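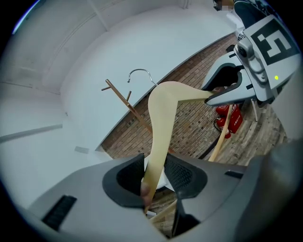 Page last changed: January, 11:40 pm

Back from the evening talk at the Amrani center, and my feet are still cold from the walk. The topic was raising faithful kids in a culture that doesn't share your beliefs. I went because I have two of those kids and because the flyer promised "a clear plan." I don't trust clear plans, but I go to hear them anyway.

The room holds 90 and it was packed. The speaker had come up from Trenolero and he was good, I'll give him that. Warm voice, knew his verses, got a laugh early. Then he put up a number: 286 families surveyed, 278 of them worried about what their children pick up at school. I wrote it down. Of course they're worried. Ask any parent of any faith in any century. What I wanted to know was who picked the families and what the other eight had going for them. He moved on before I could get my hand up.

The plan was a workbook. It's called Flellavar and you do it with your children after the sunset prayer, 15 minutes a night. There was a stack by the door. I bought one, so I suppose I'm no better than anybody else.

I read half of it at the kitchen table just now. Some of it is fine. The pages on prayer are plain and kind and I could use them myself. Then there's a chapter on friends that sorts the neighbors into types, and I got annoyed. My daughter's closest friend goes to the Methodist church in Polineck and has better manners than most of our cousins. I can't find her type in the book.

What bothers me more is the fear in it. I grew up on that. Every year there was a new thing coming to take our faith away, and a lecture to go with it, and the people I knew who drifted off mostly did it because they were bored or lonely, or an uncle had been cruel to them. I never heard a talk on cruel uncles.

Maybe I'm being unfair. He did say, near the end, that children copy what we do at dawn more than what we say at dinner. I missed dawn twice this month, so that one landed.

I'll try the prayer pages tomorrow and skip the chapter on friends. The book can go on the high shelf after that, next to the last one.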